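Incidencia 1390-B – El buscador de tonos no muestra las bases oscuras
Proyecto: Droria, catálogo de maquillaje para profesionales
Abierta por: Sunita Zamora
Asignada a: Dexter Lindqvist
Prioridad: alta
Estado: resuelta, pendiente de una comprobación en móvil

Descripción inicial (Sunita Zamora)
¡Hola, equipo! Primero, el buscador nuevo me encanta, las maquilladoras de Villanueva ya lo usan en camerinos y están felices. Ahora el problema: al filtrar por «base fluida» y subtono cálido, la lista se corta en el tono 200. Todo lo que viene después (los marrones medios y los profundos, justo los que más nos costó conseguir) no aparece. Si escribo el código a mano, la ficha se abre perfectamente, con su foto y sus existencias. O sea que los productos están, pero no salen.

Pasos para reproducirlo:
1. Entrar como profesional.
2. Elegir Rostro > Base fluida.
3. Marcar subtono «cálido».
4. Bajar hasta el final de la lista.
Resultado esperado: la gama completa. Resultado real: se acaba en el 200, sin botón de «ver más».

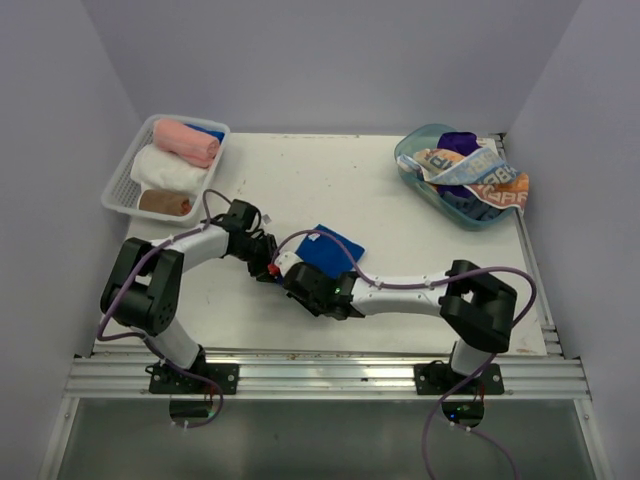 Comentario 1 – Dexter Lindqvist
Reproducido a la primera, gracias por los pasos tan claros. Me pasa en Firefox y en Chrome. Con subtono neutro también ocurre; con subtono frío, no. He vaciado la caché del catálogo y sigue igual, así que eso queda descartado.

Comentario 2 – Corinne Whitlock
Miro la importación. El proveedor de Brasville cambió la plantilla en abril y ahora manda el subtono en dos columnas. Puede que vaya por ahí.

Comentario 3 – Dexter Lindqvist
¡Lo tengo! Bueno, tengo la mitad. Son dos fallos encadenados:
a) La consulta tenía un límite fijo de 200 en el campo «tono», de cuando la gama terminaba ahí. Se quedó escrito en el código y no en la configuración, y por eso no lo vimos al ampliar el catálogo.
b) Corinne tenía razón con las columnas. Al importar, las referencias nuevas con subtono cálido o neutro entran con el campo vacío y el filtro las descarta. Las frías se salvan porque siguen en la columna antigua.
De las 1.390 referencias del catálogo hay 403 afectadas por lo segundo.

Comentario 4 – Sunita Zamora
¡403! Con razón me escribían preguntando si habíamos retirado media gama. Una petición, ya que estáis dentro: que el orden por defecto no sea siempre de claro a oscuro. Shanti Dixit, que maquilla para pasarela, tiene que bajar cuatro pantallas cada vez que busca un tono para una modelo de piel oscura, y con prisas eso es una eternidad.

Comentario 5 – Corinne Whitlock
Me parece una idea estupenda. La abro como mejora aparte para no mezclar, y propongo que cada profesional guarde su punto de partida en la escala.

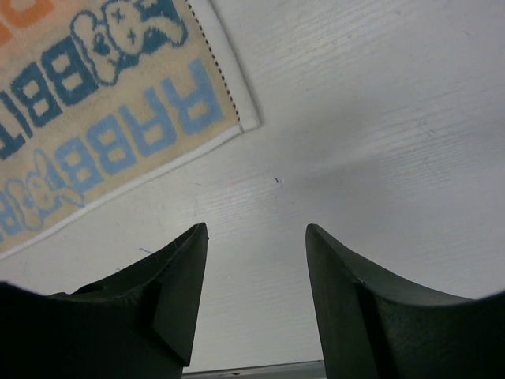
Solución aplicada (2019-04-07)
– Eliminado el límite fijo. El máximo se lee ahora del propio catálogo.
– Importador adaptado a las dos columnas de subtono. Si ambas vienen vacías, la referencia pasa a una lista de revisión y ya no desaparece del filtro.
– Reimportadas las referencias afectadas.
– Prueba automática nueva: compara, por categoría, el total de fichas con el que devuelve el filtro sin restricciones.

Comentario 6 – Notburga Kuster
Verificado en preproducción con los tres subtonos. ¡Qué gusto ver la escala entera! Salen los profundos, con los nombres correctos y en su sitio. Un detalle menor: en la ficha Tovdale «Nuez 3» la muestra de color se ve casi gris. Creo que es el perfil de la foto, lo paso a contenidos.

Comentario 7 – Sunita Zamora
Comprobado en producción desde el ordenador y funciona de maravilla, mil gracias. Me falta probarlo en la tableta de camerinos, donde la lista carga por bloques. En cuanto lo tenga, cierro.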